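Home / Features / Interviews / Podcast / About / Subscribe

Opening drawers with Nesrin Yazıcı

I'd been trying to get Nesrin Yazıcı to sit down with me since April, and when we finally found an hour she spent the first bit of it apologising for her kettle. She works from the back half of a shared office in Limside, writing the planning and control code for Fasari, a small outfit whose software gets arms to open things. Cupboards, drawers, lockers, the flap on a parcel bin. She writes nearly all of it against a simulator before it goes anywhere near hardware.

"People hear robotics and they think I've got oil on my hands," she said. "I've got a sore neck and three terminals open."

I asked how she ended up on handles, of all things. She laughed and said it was a bug report. Her first job was on a mapping tool called Kozan, which built nice tidy models of rooms, and a customer wrote in to complain that the robot knew exactly where the cupboard was and still couldn't get a mug out of it. "I read that and thought, well, fair enough! So I started poking at it on the side, and the side got bigger than the job."

What Fasari's software does, as she tells it, is split the job of opening something into stages. There's finding the handle, choosing a way to come at it, closing the fingers, and then the pull, where the arm has to follow whatever path the door or drawer will allow. She's happiest talking about the second of those. I'd have guessed the pull was the hard bit, and I said so.

"The pull's fine, mostly. You let the arm go a bit soft in the directions you're unsure of and the hinge tells you where to go. But if you arrive crooked, you've already lost. You just don't know it for another four seconds."

So she has a test suite, and she's very fond of it. It holds 1,729 generated cabinets, each with its own handle shape, position and stiffness, and the planner has to have a go at all of them overnight before any change gets merged. When she started it had 34, all drawn by hand by her and her colleague Ataberk Çetinkaya, and she still keeps those ones in a separate folder. They run first. "If one of the originals fails I don't even look at the rest, I go and put the coffee on."

Knobs, she told me, are worse than bars. A bar gives you a long axis to line up with and a fair bit of forgiveness along it. With a knob you can come in from any angle you like, and the planner, being handed all that freedom, will cheerfully pick something silly -- an approach where the fingers fit beautifully and the elbow has nowhere to go once the drawer starts moving.

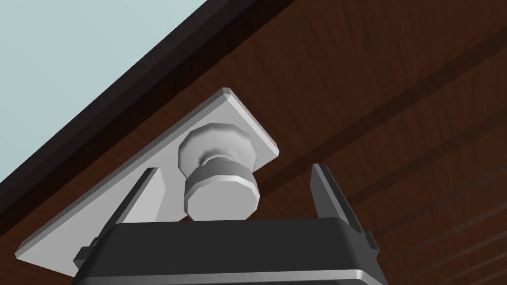

How does the planner choose between two grasps that both look fine?

It plays each one forward through the whole opening motion and keeps the one that stays furthest from the arm's joint limits, with a small penalty for any grasp that puts the wrist close to the cabinet face.

That penalty was Ataberk's doing, by the way, and the two of them argued over it for most of a winter. He wanted it much bigger. He'd come from Iltstead, where he'd worked on warehouse arms, and he had a healthy fear of knuckles meeting furniture. Nesrin thought it made the planner timid. They settled it by sweeping the value across the whole suite and plotting the failures, and the best setting landed quite a bit closer to hers. "I was very gracious," she said. Then, after a sip of tea: "I printed the plot."

I wanted to know how much of this carries over to a real kitchen, and she was pretty blunt about it. The geometry carries over well. Friction doesn't, much. Her simulated drawers slide the way the numbers say they should, and real ones stick halfway, or they've got a soft-close runner that grabs at the end, or somebody has jammed a whisk in the back. She now randomises the runner friction on every run and throws in a few drawers that simply won't open, so the controller has to learn when to let go.

"That was the best thing we added last year, the stuck ones. Before that it would just keep pulling. Very determined. Not what you want near someone's nice cabinetry."

She showed me the logs from a stuck drawer, and I'll admit I'd expected something more dramatic. It's a force line that climbs, flattens out, and drops away when the fingers release. The controller runs its own check 60 times a second, comparing how hard it's pulling with how far it has moved, and if the ratio stays bad for long enough it backs off and reports the drawer as stuck. She's rewritten that check 3 times. The current version is the shortest.

We got onto tooling near the end, which is where she really lit up. Her favourite thing in the whole codebase is a replay viewer that lets her scrub back through a failed attempt and see every grasp the planner considered, coloured by score. She wrote it in a weekend because she was sick of reading numbers. Ataberk uses it more than she does now, and he's asked for a dark theme, which she's been putting off.

Next on her list are doors that need two moves, like a latch you turn before you pull. The planner can do it if you tell it there's a latch. She'd like it to work that out by itself, from a gentle tug and what comes back through the wrist, and she's got a branch going that manages it on the easier cabinets. I asked when it'd be ready and she looked at me the way my mechanic does.

Then the overnight run from the day before came up on her other screen with a red line in the originals folder, and she went to put the coffee on.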